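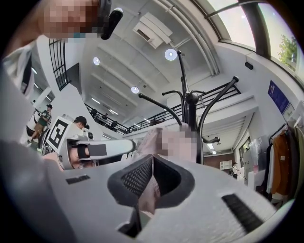

*Gekstead, November*

## 4. Collecting demonstrations away from the lab

**Figure 4.** View from one of the hand-held grippers during a session in the hall at Gekstead, with a pale pink object at the finger pad. The second gripper, with its square marker, is at middle left, and the black coat rack stands behind the object.

We had grown rather fond of our quiet bench in the lab, and it took Eleri Gwilliam some patience to talk the rest of us into leaving it. Her worry was a fair one. A policy trained in front of the same gray curtain learns a good deal about the curtain, and we wanted Flanine to cope with places where people walk through, lean in, and stand talking in the background while the work goes on. Figure 4 gives a feel for how busy the wide-angle view becomes in such a place, with the balcony, the ceiling lights and the big window all bending around the object in hand.

Over the whole study we kept 1,422 demonstrations. For the comparison below we trained two versions of the policy, one on lab recordings alone and one in which 200 of the lab recordings were swapped for recordings made in the hall, so that both had the same amount to learn from. Each was then given 50 trials on the bench and 50 in the hall.

On the bench we could find little to choose between them. In the hall the mixed version did better, and most of what it gained came in the approach, when the fingers are still well short of the object and the background takes up most of the view. Once contact was made, the two behaved very much alike, and we would not want to claim more than that. Nattawut Ongart went back over the failed hall trials and found that the lab-only version tended to stall when someone moved close to the tool, a habit we return to in Section 5.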